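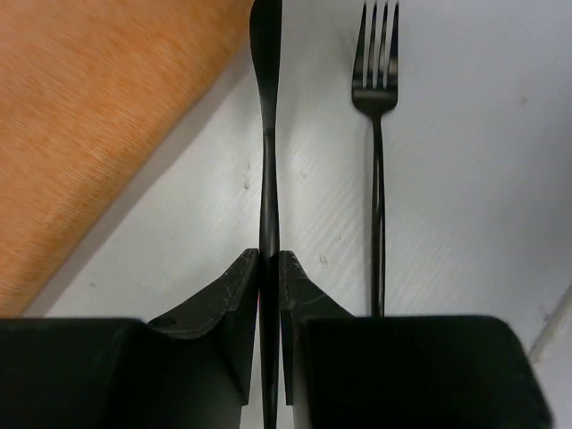

Black utensil with a satin sheen.

Reading time: 2 minutes

Review: Ater matte black flatware, service for six

The Rultbridge dining service purchased 26 sets of the Ater pattern from Prastetar for use in its private dining room. The review was prepared by Hernán Echeverri, with wash records kept by Alcides Guzmán.

The finish is even and does not show fingerprints under normal lighting. The knife is well balanced, although guests found it a little light for roasted meat. Soup spoons are deep and comfortable. Teaspoons are short in the handle and tend to slide into larger cups.

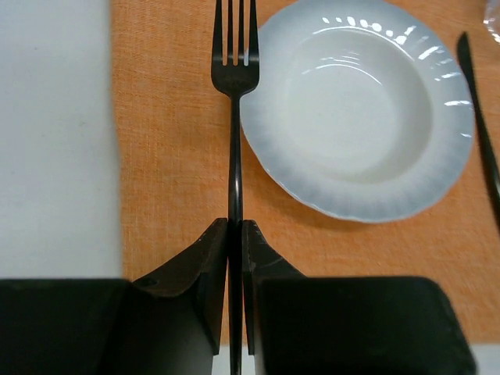 Care is the main concern. Prastetar advises a mild detergent without citrus and a wash temperature below that of our standard cycle. After 69 washes, the forks showed light wear at the tips and the spoons were unchanged. Two knives had small scratches near the edge — both had been stored loose in a drawer.

At $392 for the six-place service, the price is higher than that of the plain steel Espinoza pattern used in the main hall. Replacement pieces are sold singly, and our order arrived complete.

The pattern is recommended for small dining rooms where pieces can be washed on a gentle cycle and stored in trays. It is not recommended for high-volume service.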